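Skorkton Stone Sealer, 300 ml: review

Reading time: 2 minutes

Marble is calcium carbonate. It reacts with acid and takes up oil, and an impregnating sealer slows only the second of these. The Skorkton is a water-based impregnator sold in a 300 ml bottle for worktops and kitchen islands.

I applied it to a honed offcut and to a polished island top. The instructions call for a clean, dry surface, a thin coat by lint-free cloth, and removal of the excess after ten minutes. On polished stone I would shorten that to six. At ten minutes the residue had begun to drag and needed a second cloth. One bottle covered the island twice with 65 ml left over.

Marble island tops, with bottles standing on the stone. 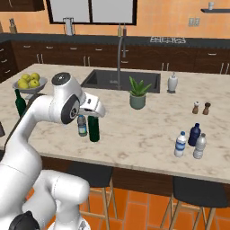
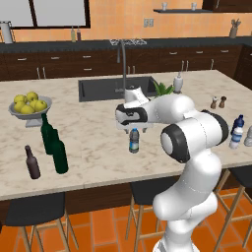
Does the sealer prevent etching from lemon juice or vinegar?
Etching is a chemical attack on the surface itself, and no impregnator stops it. Wipe acids up at once and have dull spots repolished.

Olive oil left on the sealed offcut for 115 minutes wiped off without a mark. On the unsealed half it left a dark ring, which a poultice reduced over two nights. Red wine gave a faint stain on both halves, weaker on the treated one. Colour change after curing was nil on the polished top and slight on the honed piece.

Odour is low. The cap is poor: it does not reseat squarely, and the bottle must be stored upright. Ginette Marchand, who tested the same batch on limestone, reports heavier uptake and needed three coats.

Recommended for polished marble. For honed stone, try a hidden corner first.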